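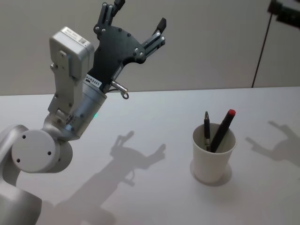

The Logo That Cost a Bakery Chain Its Name

By Flurina Koller

When Dellevent took on the rebrand of Brollier, a regional bakery chain with 12 shops, the pitch deck ran to more than 200 slides. I have read all of them. The word "honest" comes up a lot. Bread comes up less.

What Brollier got in May was a lowercase b in a circle, in a shade the studio calls Oat. The full name now appears only on receipts. Dellevent's argument is that customers "already own the word" and don't need to see it over the door. Maybe so. I stood outside the Main Street shop for most of a morning, and two people asked me whether it was a bank.

Rebrands like this one are sold on research, so I asked to see some. The studio sent a summary of a survey with 1,131 responses, in which a large majority found the new mark "fresh" or "very fresh." The old sign wasn't shown to them. Neither was any competing design. A person who has just been handed a circle and asked how fresh it is will usually be polite.

The type is better. Imhof, the small foundry hired to draw the menu lettering, made a sturdy sans with numerals you can read from the back of a line, and the price boards have improved a great deal. That part of the job filled four slides.

Mukus, the printer that handles Brollier's bags and boxes, told me it still had 330 cartons of the old packaging in storage when the switch was announced. The chain plans to use them up first, so for now your rye leaves the store in a bag with the old name on it, in red, large enough to read across a parking lot.

Dellevent calls this a transition period - the customers I spoke to called it the bag.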